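About Brenotau

We sell storage baskets, and we don't believe a basket will change your life. Kevser Bozkurt started Brenotau after buying one too many "systems" that ended up holding other systems.

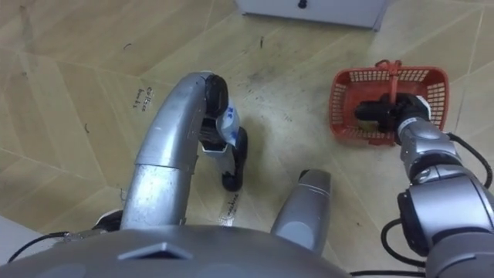 Most clutter is floor clutter: scraps of paper, small stuff, things dropped on the way to somewhere else. A plain basket with a handle deals with most of it. We stock 60 models, which Ilgın Eren thinks is already too many. Labels and matching lids are available if you insist.

Our shop is in Avberg, open until 6 p.m.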